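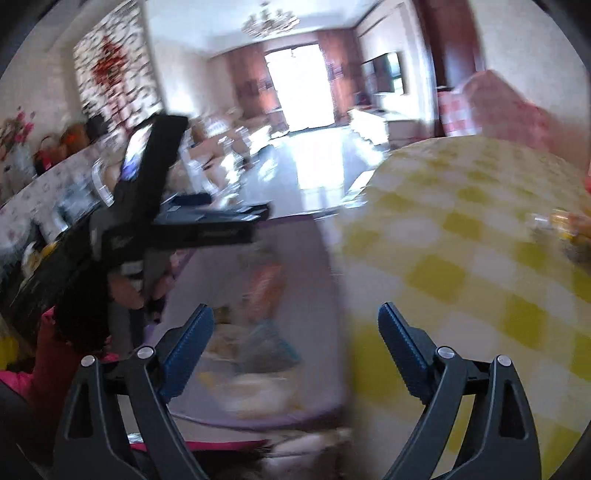 ## 2020-04-15 — hand unit 3, jaw opening lost mid-session

Logged by T. Haslam. Gangadharan Kurup ran the session at the Flitby flat and sent the recording over.

**Fault.** Reported jaw opening goes flat while the jaws are still moving. The value sticks at whatever it last was, then jumps to the correct figure when the signal comes back. No error raised. The recorder carried on as if the data were good, which is the part I mind most.

**Setup.** Stendach hand unit, Skilico encoder on the linkage, ridged blue pads on both jaws. Jaws were wide open across the dining area, checked tablecloth to the right, so a stuck "closed" value against that view is easy to pick out by eye. The motion blur is bad on the fast sweeps and no use for measuring anything. Use the slower passes.

**Checked so far**

- Pivot screws. All four tight, no play in the linkage that I can feel. Left them alone.
- Pads. Seated properly. Swapped left for right, no change.
- Battery. Fault occurs on a full charge and on a low one.
- Firmware. Rolled back one version. Same fault, so rolled forward again.
- Encoder cable. Flexed by hand at the strain relief with the jaws held still: value steady. Flexed with the jaws moving: froze twice, recovered both times when I let go.

The last one is the likely answer. The cable leaves the encoder at a tight angle and gets worked every time the wrist turns over. Kurup says he was turning the unit a lot in that session to get past the furniture.

**Bench test.** Put the unit on the Hegyi cycling jig, 3,000 open/close cycles, cable in its normal run. 18 dropouts. Same count of cycles with the cable taped straight back along the body: none. One unit, one run each way, so not proof, but I would not send it out again with the original routing.

**Why no error.** The driver holds the last good sample when a read fails and doesn't flag it. Somebody chose that to stop the plot twitching during set-up. It should time out. Gangadharan is changing it to mark the sample invalid after 4 missed reads and beep. I asked for the recording to stop as well; he would prefer to keep it running and throw out the bad stretch later. Not settled.

**Safety.** None with the hand unit, the operator closes it himself. On the arm it is a different matter: a frozen opening value means the controller thinks there is still travel left and keeps pushing. Encoders and cable routing are the same there. Arm stays locked off until its cable has been checked and the driver change is in.

**To do**

- Replace cable on unit 3, keep the old one and label it. Want to section it at the strain relief.
- Look at the routing on units 1 and 2 before they go out.
- Search the older recordings for flat stretches in jaw opening. Anything flat while the jaws visibly move gets marked bad.
- Longer jig run in May with the new cable, once the clip has been printed.

Clip drawing is in the folder, second revision. The first one fouled the trigger.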